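Load Distribution in Shoulder Bag Straps
Sorcha Breathnach
10 April 2018

3. Method

Strap samples were cut to equal length and clamped at both ends. Load was added in steps until the stitching at the lower anchor began to open. Width, weave and stitch pattern were recorded before each run. The Shenoy samples used a box stitch with a diagonal cross; the Stomeo samples used two parallel rows.

4. Results

Across 24 runs, the lowest load at first stitch opening was 313 N and the highest was 809 N. Failure began at the anchor in all but 4 runs. In those 4, the webbing slipped through the adjuster before any thread broke. Strap width had less effect than stitch pattern.

5. Discussion

The box stitch spreads load over a larger area of fabric, which agrees with the higher values in Table 2. Slip at the adjuster was not expected and was not controlled for.
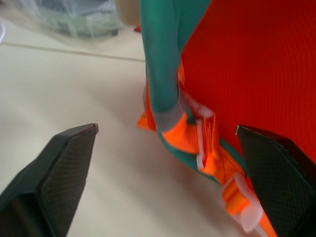
A second series should fix the adjuster position with a pin and test the anchor alone. Thread from a single spool would also remove one source of scatter. Cyclic loading was outside the scope of this report.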